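In Defense of the Slow Hobby

My grandmother had a friend, Liudmyla Onyshchenko, who spent most of one winter on a single tablecloth and then spilled beet soup on it at the first dinner. She laughed, soaked it in the sink and started another one by Sunday. I have been thinking about her a good deal lately, mainly when people ask me what I plan to do with all the little boxes I make.

I don't plan to do anything with them! Some hold buttons, and one holds a spare key to a house I no longer live in. 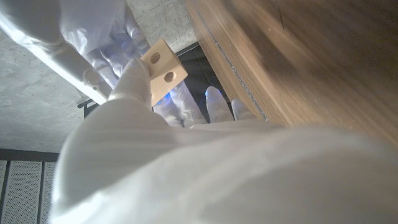
We have gotten into the habit of asking every pastime to pay rent. My niece Daryna took up baking in July, and before her second loaf had cooled three people had told her she ought to sell it. She is a sweet girl and she tried, and by fall she couldn't stand the smell of yeast. I think that's a real loss, and I say so whenever the family will let me.

What I'd like is for more of us to be cheerfully middling at something. Sing in the alto section and miss the high part. Knit a scarf that leans to one side (mine did, and my husband wore it for years). The evenings go by anyway, and I would sooner have them go by with something in my lap than with my phone telling me about strangers' kitchens.
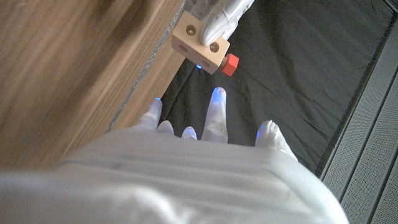
White fingers spread toward a dark mat, with small blue lights at two fingertips.

So if you have a half-finished something in the closet, go and get it out tonight. You don't have to finish it - I have a quilt top that's been waiting 16 years, and we are still on very good terms.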